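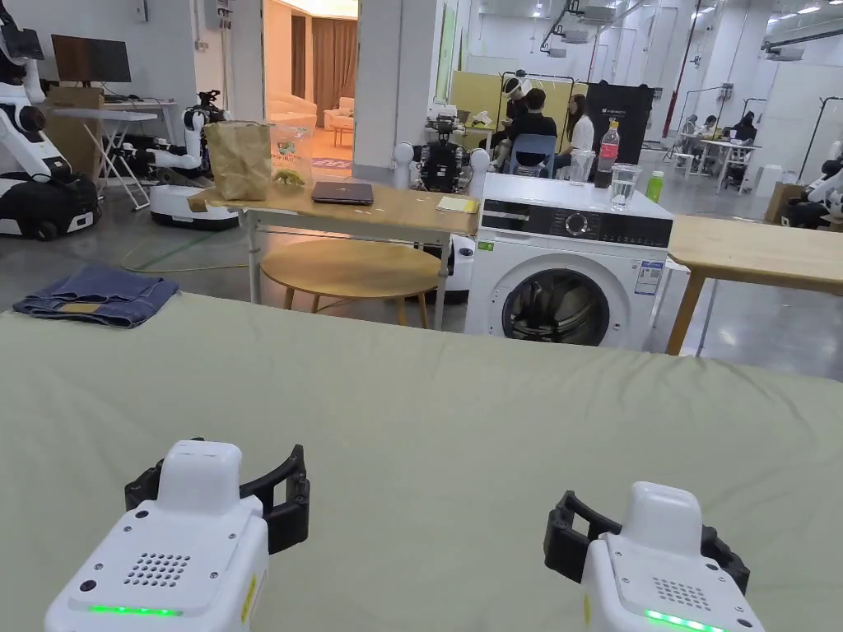
Jeans done and parked in the far corner, washer behind.

**Re: [ollness-home] Folding somewhere that isn't the couch**

Hi all,

Sorry for the slow answer, I had 151 unread from this list after the long weekend and read the whole descaling argument first (team vinegar, for the record). Anyway, Imani asked about folding, and I have opinions!

> On 4th July, Imani Simiyu wrote:
>
> We've moved and the new laundry has no bench, just the front loader
> and a bit of wall. At the moment I fold on the couch and everything
> slides down the back. Would a proper table be worth the money, or
> do people just use the bed? I've been quoted nearly 3000 for
> built-ins from Muriithi and I nearly fell off my chair. Also, how
> are people folding jeans? Mine come out as lumps.
>
> Imani

Three grand, crikey. Please don't. What you want is one big flat area with a cloth over it, and you want it close enough to the machine that you aren't hauling a wet basket through the house. We had ours up against the window for ages and I used to carry everything past the dog.

The cloth matters more than the table, I reckon. On bare timber the denim skates about when you're trying to square up a leg, and anything knitted catches on the edges. A plain pale cotton one is good for seeing lint and the odd lost sock. Don't bother ironing it. Mine's been creased since December and the clothes don't mind.

Height, if you're buying: I'm 5'4" and 80 cm is a touch low for me, but my back only grumbles when there are sheets to do. Trestles from Wavetti go up and down, if you don't mind the look of them. I found the pins fiddly.

As for the lumps, my guess is you're folding from whichever corner you grabbed first. I do it too. You lift a corner, the rest comes up in a wedge with a strip tucked back under itself, and you don't find out until the thing won't stack. Put it down again, run your hand out flat towards the edges, find the strip, pull it out, then fold. It adds a few seconds and it saves doing the whole pile over.

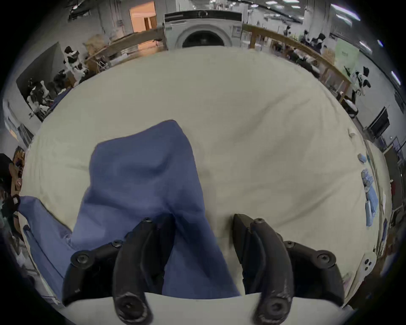

Wycliffe disagrees with me on this, by the way, and wrote to me off-list to say so. He holds that you should shake everything out hard before it goes anywhere near the table, and that smoothing by hand is what you do when you've skipped the shake. He also says people fold far too soon, and that a thing should hang over a chair for half an hour first.

I tried the chair. I forgot about it, and there were shirts on chairs until Thursday.

The other thing, Imani, is that a big flat area collects stuff. It doesn't matter how firm you are. You put your phone down while you deal with the towels, then somebody else's phone joins it, then a pen, then a whole lot of loose batteries that are on their way to somewhere, and pretty soon you're folding in the gap that's left. I've given up banning it. Everything goes to one side now and the clothes get the other, and that's as much order as I can manage.

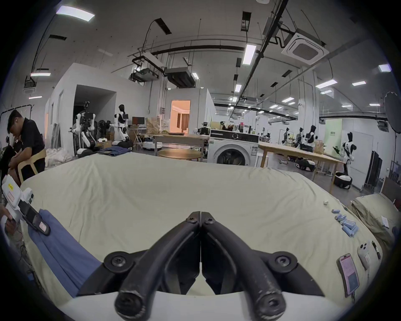
## Jeans, since you asked

This is how my mum did them and I've never found better:

1. Zip up, button done, pockets pushed back in.
2. One leg on top of the other, back pockets facing out.
3. Tuck the pointy bit of the seat in so the edge runs straight. It should look close to a 90 degree corner at the waistband.
4. Hem up to just short of the waist, then in half again (or thirds if your shelf is shallow).
5. Put them in the far corner, waistband towards you, so you can see the patch and know whose are whose.

Number five saves more arguments than you'd think. Finished things go at the back and unfinished things stay near your tummy. When I didn't stick to that I kept refolding the same pair.

And get yourself a second table, even a cheap narrow one, for all the things that aren't laundry. Ours has the laptop on it, a notepad, the shopping bags before they're unpacked. Drinks end up on top of the washer however often I mention the spin cycle.

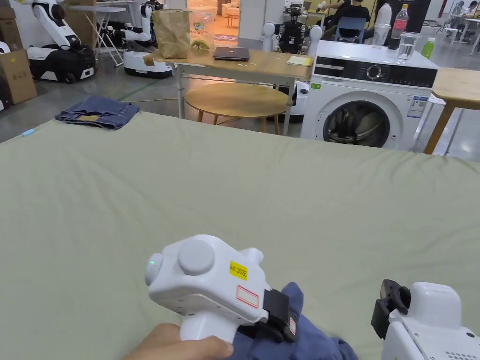

I'd skip drawers under it for now. Iraís put some in at her place in Irkton and says they're full of pegs and takeaway menus. Live with the table for a few months and see what you keep reaching for, then spend the money if you still want to.

Kheri, did you ever find out where that wide cotton came from? You said you'd look at the receipt. I'd like another length so I can have one in the wash.

Cheers,
Bernardo

P.S. Imani, I've got a spare trestle top in the shed if you can pick it up. It's got a paint ring on one side, but it'll be under a cloth anyway.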